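Rilomness Returns Sorting – Progress report to the Hokia small projects fund
28 Jun 2020
Covers the period since our November report

You asked for a report that says what the money has done. I will try, but a good part of what follows is about what I can't yet claim on its behalf, and I would sooner you heard it from us than worked it out from the spreadsheet.

What was promised

The application said that returned household goods arriving mixed at Rilomness would be sorted out of metal bins in a single handling, and that fewer of them would be damaged or lost along the way. It said the bins would replace the cardboard cartons. It also said the whole thing would be easy to measure, a sentence I did not write and would not have let through.

What has been done

The cartons are gone from the main line. Everything that comes in loose now goes into a gray metal bin, and small items are picked out of it one at a time. The old habit of tipping a carton over a table and chasing whatever rolled has stopped, at least on the main line. The overflow shelves still run on cartons and I see no sign of that changing before the next delivery of bins, for which Nakamura has given us two dates and kept neither.

In the period we logged 1427 items in. Of these, 1181 were sorted, labeled and put on a shelf where somebody could find them again. The rest are a mixture: things without a home in the category list, things set aside as damaged, and things where the log sheet was filled in so badly that I don't trust it either way. I have left them out of the sorted figure. The draft of this report had them in, and the number looked a lot better.

The bins

The bins do the basic job. Sloping sides bring small things down toward the floor of the bin, where they can be reached. That was the argument for buying them and I think it has held up fairly well.

I am less happy about how they wear. The supplier's sheet talked about a finish that would stand up to daily use. The inside rear wall of the one at the main station is scratched and chipped, with a brownish-gray patch worn near the middle. It still holds things. But we were told years, and I would like to know what years means before we order more of the same. We have asked for a price on replacement liners and got a brochure.

There is also the matter of scraps. Bits of paper and label backing collect on ledges and in corners, and the cleaning round doesn't always catch them. A small thing, except that a loose label can end up on the wrong item. We have had nine cases of mislabeling that we can tie to this and I suspect more that we can't.

Damage

The application made most of its noise here, so I'll be careful. Fewer items are being set aside as broken than under the carton system. That much is true. Two other things changed in the same months: the mix of goods shifted away from glass and ceramics, and Skernix started padding its shipments properly. Either of those could account for the drop. I have no way of separating them out with the records we kept before November, which were poor.

If you are asked what the fund achieved on damage, please say it went down while the project was running. Please don't say the project brought it down. I've seen the second version in one of your newsletters already – it was kindly meant, but I'd rather it were corrected.

The category list

This has been the real trouble. The list we adopted has too many headings for big things and too few for little ones. A small brown object with a rounded top and striped bottom half could go under ornaments, toys or kitchen, depending on who is working and how late it is. We tried adding a "small, other" heading and within a fortnight it was the fullest shelf in the building, so we took it out again.

A shorter list is being tested now, with 10 headings in all. Early results are decent. I would give it until the end of the summer before believing them.

Money

Spending is a little under plan, entirely on account of the bins that haven't come. Shelving cost more than quoted. Labels cost less, and given how many peel off, I can see how. No transfer between budget lines is requested at this stage.

What we ask

First, an extension of the reporting period, so that the shorter list can be judged on a full season. Second, permission to hold the bin money until we have a straight answer about the finish. Third, that the phrase "single handling" be dropped from the project description. Many items are handled twice, some three times, and I doubt that will ever be otherwise with mixed goods.

Records for the period are in the shared folder, including the bad log sheets, which I have kept as they were. The main station follows, and after it the fund's response as received.
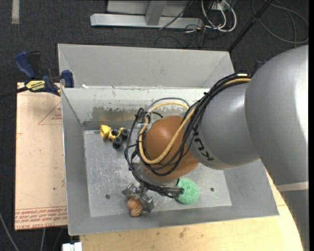
Hokia: Extension agreed, and the bin money can stay where it is until you are satisfied about the finish. We will correct the newsletter. On "single handling" we are less sure, as it was one of the reasons the application was approved, and we would like to see a count of second and third handlings before the wording is changed. Could you also send the short category list as it stands, even if you don't trust it yet?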